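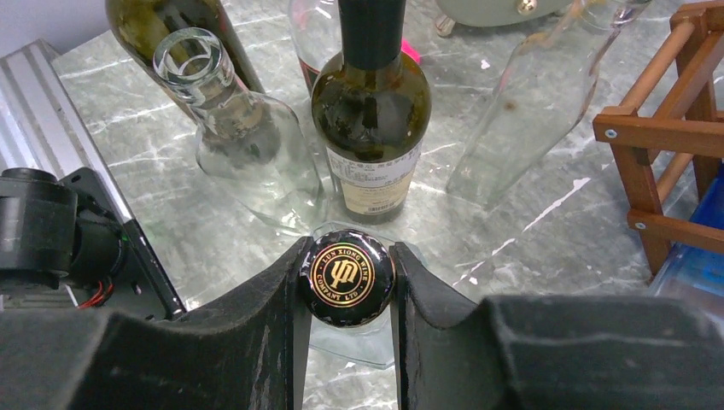 Clernaneo Bottle Cell
Bench cell for gripping, lifting and racking bottles

Home > Cells > Bench > Clernaneo

Bottles were designed by people who had hands and expected everyone else to have them too. They are smooth, round, top-heavy and dressed in slippery capsules. The Clernaneo is our bench cell for picking them up by the neck and putting them somewhere better, and most of this page concerns how to keep it doing so.

If you only want the price, it is on the Thibodeaux order form, along with the delivery charge we would have preferred you to find later.

What you get

One arm with a two-finger gripper, the wrist camera, the aluminium extrusion to mount it on, a controller, a spare pair of fingers and a bag of screws. The bag holds more screws than the cell needs. Please stop ringing us about the leftover ones.

The table is yours to supply. It should be heavy and level, and it should not be the one people lean on while they eat lunch. Racks are also yours. Wood, wire and plastic all work, provided the rack stays put when something nudges it.

Setting up

Bolt the extrusion down before the arm goes on. Doing it the other way round is possible and you will need a second person, a torch and a new vocabulary.

Run the homing routine with nothing between the fingers. Then close them on the steel gauge pin supplied and check that the controller reads 164. The number has no unit. It is a position count from the finger encoder, and it was a perfectly ordinary number until Sepehr Soltani in our workshop wrote it on the wall in marker pen. If yours reads anything else, use Menu, Gripper, Zero, and try again.

Teach the neck height with the tallest bottle you intend to handle, then with the shortest. The cell works out the ones in between. Aim for the fingers to close just under the top of the capsule, with the bottle upright. Bottles lying on their side need the separate Brorkeseck routine, which approaches at an angle and takes its time over it. So would you.

Clear glass is harder for the camera than dark glass. A patterned table makes it harder still, as the camera is quite happy to believe that a pale vein in the stone is the side of a bottle. Put a plain mat down, or turn on the capsule-first option in the vision menu, which looks for the dark round top and lets the rest of the bottle take care of itself. Open bottles without a capsule should be taught by the rim.

Looking after the fingers

Fingers wear. They will look scuffed inside the first month, and paler along the edges soon after that. Neither matters. What matters is the inner face, where the grip is.

Every 1000 picks, wipe the inner faces with a damp cloth and dry them. Capsule wax and label glue both end up there — so does whatever was on your hands when you loaded the rack.

Every 5 weeks, check the finger screws with the short hex key. Snug will do. We have drilled out enough overtightened ones to have feelings about it.

Change the fingers as a pair. A new one on the left and an old one on the right will twist the bottle as it lifts, slowly and with great confidence.

Wires

Look over the thin wires at the motor housings whenever you clean. They should have a little slack at every position of the arm, including the silly ones. If a wire goes tight, loosen its clip and feed some through from the base end. Power off first.

Faults you may meet

E12, grip lost. The bottle slipped. Clean the fingers before you raise the force. Everyone raises the force first.

E20, no target. Usually light from a window. Try a blind.

E31, joint warm. Leave it alone for a bit.

E40. We have seen this once and would like to hear from you.

Spares

Finger pair, part 553, in black. People do ask for other colours.
Gauge pin, for those who have put theirs somewhere safe.
Semen mat, plain grey. Named after the town on the supplier's invoice, and we have heard all the jokes.
Wire clips, bag.

Repairs go back to the workshop in the original box. If the box has gone, ask for another before posting an arm in a bin liner.

Page last checked 16 Jul 2019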